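Budgeting for a second arm: buy now or wait?

Posted in: Planning and Purchasing

kjell_a
We run a small packing line for fruit and veg and have one arm from Brolden on it. I have to put in next year's budget by 2nd November and I'm stuck on whether to ask for a second arm or spend the money on grippers and spares. The Brolden dealer quoted us 5 percent off if we order two of anything. Has anyone here gone from one arm to two?

restrepo_e
We did, in April. The arm was the easy part. What I missed was the second controller license, the longer cable set and a bigger table. Put those in as their own lines or they'll come out of your maintenance money.

MaritAasen
I'd disagree with going to two at all until the first one is busy all day. Ours from Hellström sat idle half the shift and we still bought another. Look at your hours first.

kjell_a
It's busy until lunch, then it waits on boxes.

MaritAasen
Then you have a box problem. A second arm will wait on boxes too.

jeno.kun
Depends what the second one does. If it holds the box or hands things over, you save a station. Before you spend anything, lay it out in simulation. We used Irnia for that, 170 a month, and cancelled after two months. It told us our counter was too shallow, which would have been an expensive thing to learn after delivery.

restrepo_e
Agree on simulation. Disagree that you need to pay for it. The free tools are fine for reach and layout.

jeno.kun
Fair, if you have someone with time to set them up. We didn't. One of our layout runs:

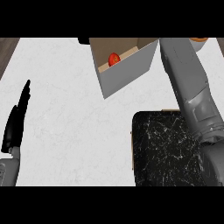
Two-arm layout, open box at the back, tray on the right side. Red fruit in the box.

kjell_a
Useful, thanks. How much room did you leave between the tray and the box?

jeno.kun
500 mm in the final version. I'd go wider if your trays are bigger than ours.

MaritAasen
Still say fix the boxes first.

kjell_a
I'll ask for the simulation and a gripper set now and put the arm down as an option for the second half. Does Sternorard still sell finger sets separately?

restrepo_e
They did in April. Ask for the lead time in writing.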